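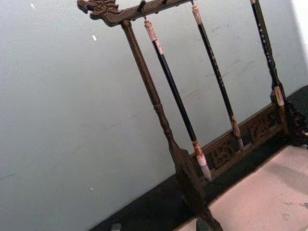 Photo: wrist camera, cell 2 / A. Pace

07/01/2020

Cell 2, wrist camera and gripper, after the holiday stop. Present: me (Adelmo), Obinna in the morning, Modupe after lunch.

The cell was left powered down, so I started with the slow things. Air on, left it for a while, listened. There is a small leak at the valve block again, same fitting as in September. I changed the ring and it is quiet now. Please do not tighten this one with the long spanner, the thread is only plastic.

Then the camera. Obinna said before the stop that the picks on the brush rack were going to one side, and I wanted to see it before touching anything. The rack comes in strongly tilted from this pose. A tilt alone is no problem, the program knows the wrist angle, but the angle I read from the view did not agree with the angle in the pose file. I took the turned post as my line, it is long and has good contrast against the wall.

Took the camera bracket off. One of the two screws was turning by hand. Cleaned both, put thread lock (the blue one, not the red, we want to open it again), closed them evenly. Left it to cure over lunch and did not move the arm.

After lunch Modupe and I did the hand-eye calibration new. First try with 10 poses gave a bad result, I think because they were all too similar, we were only going up and down. Second try with 21 poses, with much more turning of the wrist, and the result was good. I saved it under today's name and kept the old file next to it. Do not delete the old one yet, Hortensia wants to compare.

Notes on the rack as a target, for who writes the next pick program:

The shafts are black and one of them has a shine. The edge finder is not happy with it when the ceiling lights are full. The pale tips are much easier, so I would search for the tip first and go up along the shaft from there.

The brushes hang from small hooks, so the approach must be slow at the end. Speed is now limited to 8 per cent for the last part. It looks very lazy but please leave it.

Keep the fingers away from the dragon head at the end of the crossbar. The snout is open and the carving stands out, and the collision model has there only a plain box. I made the box bigger on that side. The same for the carved foot with the scrolls.

The tips hang above the base rail, which is all openwork. On the depth picture the openwork gives holes and the filter fills them wrongly. Modupe has an idea with a mask -- she will try it on her branch.

Gripper: finger pads worn on the inside, more on the left one. Changed both with the Taltska pads from the drawer. Force set back to the low value, somebody had it at 100 and this is too much for a brush. I wrote the low value on the tape on the controller.

Cable at the wrist looks fine, but the second clip is missing. Used a tie for the moment. Tamunoemi, can you order clips together with the Cenholm order?

Open:
-- clips, see above
-- light over the cell, try with half of the tubes off
-- run the pick test again when the mask is in
-- check the two bracket screws next week, by hand only

A.P.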